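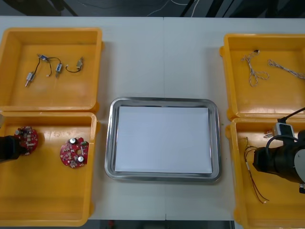 I have been putting off the electronics drawer for so long that it stopped being a drawer and became two shoeboxes and a biscuit tin. Then in November I went looking for a fuse, got a connector stuck in my thumbnail, and decided enough was enough.

So, yellow bins! I'd seen Jovita Varela use them for her beads and buttons, and I was a bit jealous of how cheerful her shelves looked. Mine came from Manolakis, the hardware shop near the station (the one with the very slow door), and I bought four. I nearly bought the grey ones. So glad I didn't, because dark wires on a grey bottom would have had me squinting all winter.

My first idea was to sort by size, and that lasted one evening. Small things are small in so many different ways, and I kept picking up the same bit of wire and having no idea where it lived. Now I go by what a thing is. Little wired bits with connectors get a bin of their own, round circuit boards get another, and twisted cables are kept well away from anything they can tangle with – they will tangle with absolutely anything, given a night to themselves.

The bins sit two on each side with the steel tray in the middle, and I love the tray more than is sensible. It's the sort of thing you'd put a roast in, with a nice rounded rim, so if something rolls it stays put and I'm not on my knees with a torch. I line it with plain white paper. Kyu-ri So put me on to that. She mends old radios and says she can't think on a shiny surface, and she's right, the glare off bare metal is horrible under a lamp. With paper down you can see every last whisker of wire, and you can scribble on it too. 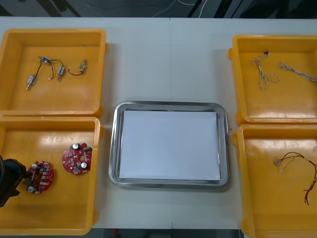 Wired bits top left, round red boards underneath, white paper in the tray.

The red boards are my favourites. They're round with a hole through the middle, like very complicated biscuits, and the silver capacitors stand out beautifully against the red. I keep them flat and never more than a few to a bin, as I've knocked parts off boards before by piling them up like plates. (Sorry, Myrto. I do still owe you one.)

I haven't labelled anything yet. I had grand plans for a label maker, then found they wanted almost 40 pounds for the one I liked, so it'll be masking tape and a marker pen. The bins have a good thick lip which should take tape nicely.

Next up is the biscuit tin, which is mostly screws and 7 identical Allen keys. If anyone in Prundside needs an Allen key, you know where I am.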